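Rilora wallpaper + pattern swatches, notes for whoever picks up the folder next. Last real update June 2022. Ask Eleri Ruddock if something is missing, she has the original drive.

## What's in here

Scans and photos of patterned papers, mostly plaids and tartans, some stripes. 2060 files. Most came from the Pavent sample books, the rest from Heather Baxter's boxes (the ones labeled "hall cupboard", dont ask me which hall).

- `books/` – full page scans, one per sheet
- `loose/` – offcuts, odd sizes, some creased
- `hung/` – papers up on walls, any size of wall
- `index.csv` – one row per file, see below

## Columns

- `id` – number, no leading zeros. Highest is 3495, gaps are fine, those were dupes
- `family` – plaid, tartan, stripe, check, other
- `ground` – the base color behind the bands
- `bands` – colors, most obvious first, separated by semicolons
- `repeat_cm` – measured on the paper, blank if we only have a photo
- `source` – pavent / baxter / unknown

Color names are plain ones. Teal, not "lagoon". Heather typed the first 200 rows with the names off the book labels and I changed most of them back. If you see "Oatmeal Dusk" that's a leftover, call it beige.

## Plaid or tartan?

We fought over this for a while. What we landed on: tartan if the bands overlap and the crossings make a third color, plaid for anything else with bands going both ways. Check is two colors only, even squares. Not the textile definition, I know. Works for sorting.

Scale is the other headache. Same family of colors can come in small bands or big blocks, and people file them as seperate patterns. Keep the rows apart but put the same `family` on both. Pastel tartan on a white ground with the fine diagonal stripes goes under tartan, ground = white, and the diagonals go in the notes column.
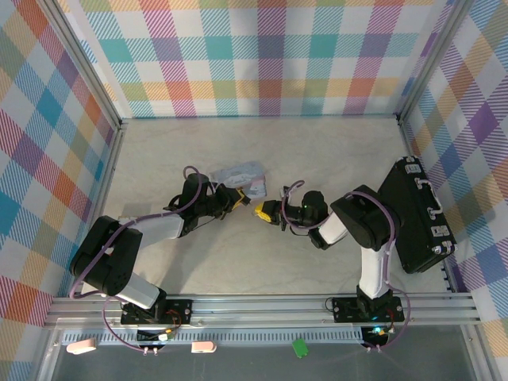

## Known problems

- 40 files in `loose/` are sideways. Rotate before measuring anything
- Gape scanner runs pink. Anything from it looks warmer than the paper does, lavender especially
- `repeat_cm` was inches up to row 200. Converted, but spot check
- Some stripes in `books/` are missing the page number

## Adding stuff

Scan flat, 300 dpi, no auto color. Next free id, add the row, then commit both together. Run the Poro check script first, it catches bad family names and nothing else.

## Use

Fine for personal and classroom projects. Don't reprint the Pavent sheets for sale, we only have permission to keep and share the scans. Heather's boxes are ok for anything, she said so in April, email is in `docs/`.

TODO: thumbnails. Florals are in a different folder, not moving them.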